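Cahier d'atelier — 18 janvier 2025

Bon, encore un arrêt en plein transfert. Je note tout pendant que c'est frais, sinon Saadet Özkan va (avec raison) me réclamer les détails. Le bras Ginmont s'est mis en défaut à l'essai 22 : « écart de position pince », voyant rouge, plus rien ne bouge. Acquittement, reprise de zéro, même défaut 2 essais plus loin. Super.
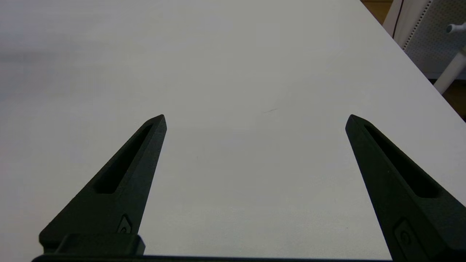
Lecture : 2 min

Première idée, la butée logicielle d'ouverture. J'ai relu les paramètres sous Flinik et la consigne reste bien dans la plage. Par contre le délai de surveillance était à 500 ms, et je jurerais l'avoir laissé plus long en mars dernier ! Quelqu'un y a touché ? Si c'est toi, dis-le-moi, je ne mords pas.
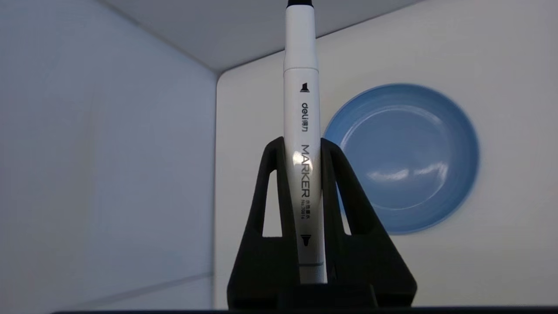

Ensuite j'ai fait tourner la fermeture à petite vitesse, le doigt sur l'arrêt d'urgence. Le courant moteur grimpe d'un coup en fin de course, puis retombe. Ça me fait penser à un point dur dans la transmission — ou au codeur qui saute, je n'arrive pas à trancher.
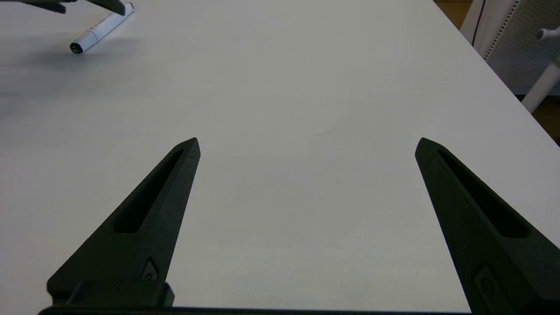

Côté sécurité, il y a plus embêtant : après un défaut sur un bras, l'autre continue son cycle. Avec un marqueur sur la table et les bouts de doigts de l'autre pince juste au-dessus, je n'ai pas du tout envie que quelqu'un passe la main pour le ramasser en croyant que tout est arrêté. Donc arrêt commun obligatoire, à câbler avant de relancer quoi que ce soit. En attendant, consignation des deux bras, la clé est dans mon tiroir.

À faire : démonter le réducteur, appeler Espinoza pour le codeur, rejouer le journal à partir de l'essai 22.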